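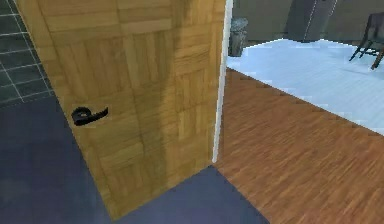
Door opening in simulation: the lever fault
Speaker notes, Ettore Fiore

Slide 1. Start with the failure, skip the project history. Policy trained on the Sandirau door set, 1,000 episodes per door. Reported success was high. On the real door at Trisby, the arm pulled before the latch had cleared and tripped the torque limit on joint four. 14 trips in 163 attempts. No injuries, one bent lever.

Slide 2. Cause. In the simulator the latch released at a fixed handle angle, and that angle was set too low. The policy learned to turn the lever a little and pull. Physical latches need more travel and have play in the spindle. Show both angle traces on one axis. Pause here.

Slide 3. Why we missed it. The success check read the hinge angle only. Any door past the threshold counted as open, however it got there. Lino Villa found it by plotting handle angle at first hinge motion. Credit him.

Slide 4. Second fault, smaller. Contact between lever and finger pads was too stiff, so slips never occurred in training. Say that this was not the cause of the trips. Ans Hendriks will ask.

Slide 5. Changes. Release angle now randomized per episode. Spindle play added. Success requires the latch clear before pull force rises. Retrained for 4,000 episodes per door. Torque limit on the arm left where it was.

Slide 6. Open items. Doors with closers are untested. Knobs are out of scope. Retest at Trisby is planned for January; Greer Tennant has the access forms.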